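Cliltbridge Students Record 2952 Demonstrations for Home Robot Project

CLILTBRIDGE, November 27, 2025 - The Cliltbridge Technical College robotics club has finished recording the first part of a student project on teaching robots to do household tasks. Club members recorded 2952 demonstrations using hand-held grippers. The recordings will be used to train a two-armed robot for the college's end-of-year showcase in June.

The project, named Gomholm, is open to students in every program at the college. Members work in pairs at a metal-framed cart in the automation lab. One student performs a task with a gripper in each hand while the other keeps the log and checks each recording before it is saved. Cameras on the grippers record the view between the fingers.

Club advisor Hortensia Lozano, who teaches the college's introductory automation class, said most of the first month went to learning how to move.

"Students come in wanting to go fast," Lozano said. "Then they watch their own recordings and see how many extra motions they made. By the fourth week they were slower and the data was much better."

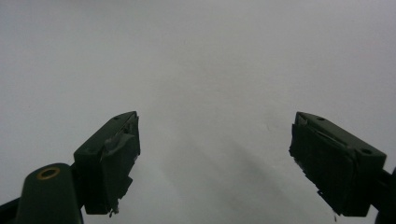
Each pair is asked to record 300 demonstrations before moving to a new task. Recordings in which an item is dropped are kept and marked separately. The club has not decided whether to use them in training.

The task list was written by the students and has four groups: sorting, putting away, opening and closing, and passing an item from one gripper to the other. All of the items are things found in an ordinary kitchen or closet. The club chose them so that a new member could start without special instruction. 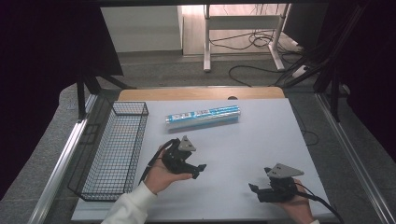 A Gomholm work session with two hand-held grippers, a wire mesh basket and a roll of aluminum foil.

Passing an item between grippers has been the hardest group to record, according to the club's session notes. Both hands have to hold the item for a moment, and students tend to let go too early with the first one. The club rewrote its instructions for this group twice during the fall term.

Parts and lab supplies for the project were paid for with a grant from Marulanda, a local machine shop that has supported the club for seven years. The company will also host two club members for a summer work placement.

"We asked for a project that students could explain to someone at our shop in a few minutes," Marulanda said in a statement provided to the college. "This one meets that."

The club will begin training in the winter term with Ruron, a software package written by former members and maintained by the current ones. A short written report on the recording method will be posted on the club's page when the term ends.
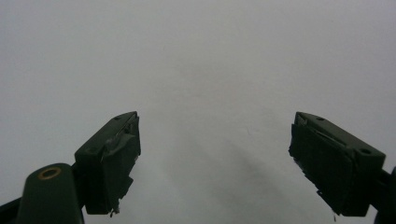 How to Take Part

Students may join the project at the start of the winter term. No programming experience is required. New members attend two evening sessions on gripper handling and logging before they record on their own. Sign-up sheets are posted outside the automation lab and at the student services desk.

High school teachers who would like to bring a class to see the project may contact the college's outreach office. Visits last one hour and are limited to one class at a time.

Media Contact

Hortensia Lozano
Robotics Club Advisor
Cliltbridge Technical College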